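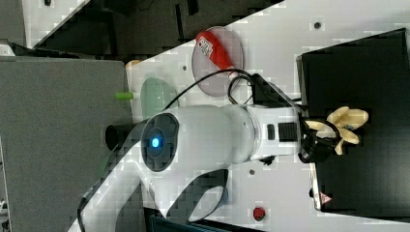 Nikola Grabowska starts her mornings with a flashlight. She has a cup of coffee too, but the flashlight comes first, and she was already crouched next to the robot with it when I walked into the Sotine workshop at ten past seven. I had asked if I could follow her through a normal service morning, and she took me at my word - I got a hello over her shoulder and then, "Hold this a second, would you?" It was a bag of cable ties.

Nikola looks after one cell. That's her whole job for most of the week, and I'll admit I wondered how one arm and one white table could fill that much time. The arm picks up toy kitchen things (cups, bowls, fruit, a ketchup bottle) and puts them down somewhere else, all day, while people upstairs work on the software that tells it how. They call the cell Longo. The software is called Jeltix, and Nikola has opinions on it that she asked me to leave out.

"People think the motors are what goes wrong," she told me. "The motors are great! I've hardly had to think about the motors. It's the cable."

She meant the black cabling that runs outside the arm and loops over to the wrist. It has to be long enough for the wrist to turn all the way in both directions, and short enough that it doesn't swing down and sweep a bowl off the table. When the cell was first set up she had it too tight. "It looked so tidy. I was really proud of it. Then the arm reached across to the far side and I heard this little creak, and I just went cold." She gave it more slack, then too much slack, then spent most of an afternoon driving the arm slowly through its worst poses with one hand on the pendant, watching the loop and moving the ties a finger's width at a time.

Now she checks it every morning with the flashlight. She looks at where the cable bends most, runs her thumb along the jacket and feels for anything rough or flattened. If she finds a shiny spot, that means it's rubbing, and she moves the tie even if everything still works. The connector at the wrist gets a push with one finger. I asked if it ever moves. "Twice. Both times I was very glad I pushed it."

After the cable comes the gripper. She closes it on nothing and looks at whether the two fingers meet evenly, then opens it and wipes the gripping faces with a lint-free cloth and a bit of alcohol. Grip faces get a full inspection every 1,000 cycles, and there's a counter in Jeltix that nags her when it's due. The morning I was there it said 356, so we got away with the wipe. (I was allowed to do one finger. She redid it.)

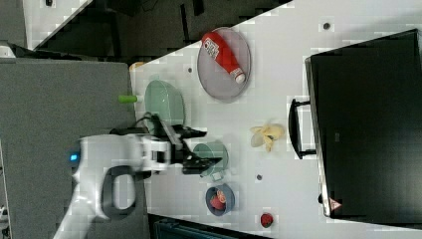

"The cup is the one I use to find out if I did a good job," she said. "It's small and the handle gets in the way. If it's lying down, the fingers have to come in at just the right height, and if my height is off, they touch the table or they slide over the top." A banana will forgive you, in her view, and so will a bowl if you take it by the rim.

Getting that height right is the part of setup she takes most seriously. The table is screwed down, and the arm's idea of where the table sits has to match the real thing. She fits a pointed probe in place of the gripper and touches it to a set of the screw holes in the tabletop, one after another, and the software works out the plane from there. She won't use a hole near an edge if she can help it, and she cleans each one out with a toothpick beforehand. Crumbs of old tape get down in there, and a crumb is enough to throw a reading off.

Then she puts the gripper back on. The bolts go in by hand first, all of them, before any of them gets tightened, and she goes around in a cross pattern with a torque driver. Her colleague Brock Fortin taught her that when she joined, and he also taught her to put a paint mark across each bolt head so she can see at a glance if one has turned. "Brock has a paint pen in every jacket. I make fun of him for it, but I've got two in this pocket, so."

I asked what an actual bad day looks like, and she told me about one in March. The arm had started missing, only slightly, and only on one side of the table. Upstairs thought it was the model. She thought so too for a while, and she let them try 3 different fixes before she got under the table with a wrench - she's still annoyed with herself about that. One of the bolts in the mounting plate had backed off. Everything above it was fine, the arm was repeating beautifully, but when it stretched out to that side the base leaned by a hair.

"So I wrote it down," she said, and showed me the notebook. It's a paper one, a Rallik with a blue elastic, and the page says BASE FIRST, DUMMY in capitals. Base bolts are now a weekly check, before the cable and before the gripper, and she redoes the touch-off any time one of them has moved.

The last thing she does before handing the cell over is a warm-up. She runs 25 slow picks at low speed, standing beside the table with the pendant in her hand, and she doesn't look at her phone or talk to anyone while it's going. I stood there being quiet. She tilts her head when she listens to it, like you would with an old car, and she says a dry joint has a sound well before it has a fault code. I couldn't hear anything at all apart from the fan on somebody's desk.

Once it finished she pulled up the log, scrolled through it faster than I could read, and initialed the sheet hanging by the door. She wanted to show me one more thing about the ties. The cut ends all have to face away from the arm, because a sharp end will saw through a cable jacket over a few weeks, and she'd noticed one facing the wrong way while we were talking. So out came the snips again, and I went back to holding the bag.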